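Re: [teleop-users] Jerky wrist when recording demos in the simulator

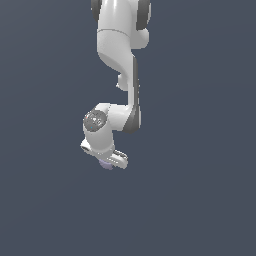 Sim view, lavender piece down at the fingertips.

Hi all,

Ravindra Gautam wrote on Monday, March 14, 2022:
> I've recorded 328 demos of the pick task by remote control and the
> policy still wobbles at the wrist. Playback looks fine to me. Is it
> my operator or my settings? We log at 500 Hz and keep everything.
> Also, does anybody bother with a table in the scene?

Ravindra, I had this exact wobble all last week and I'm pretty sure it's your hands (sorry!). Mine were terrible. I was steering with the Verbeke handset and every time I slowed down near the object I'd start making these tiny corrections with my wrist, and the arm copied every one of them.

Two things helped. I turned the rotation scaling way down, so a big twist of the handset gives a small twist of the gripper. And I threw out my first batch and started over — painful, but the old ones were dragging everything down. I'd try training on your newest demos only before you touch any other settings.

500 Hz seems like a lot to keep, by the way. The folks on the Zernenton branch thin theirs out before training, and I've started doing the same. Files open faster too.

As for the table, I leave it out while I'm practicing, like in the view I put at the top. Plain blue background, just the arm and the piece. I find it much easier to watch the fingers that way, but I do miss having something to judge height against, so I put the table back for the real recordings.

Which version of Standus are you on? The one before the May release had a lag setting that I never got along with.

Happy to look at a couple of your logs if you want to send them over. Short ones please, my laptop is slow!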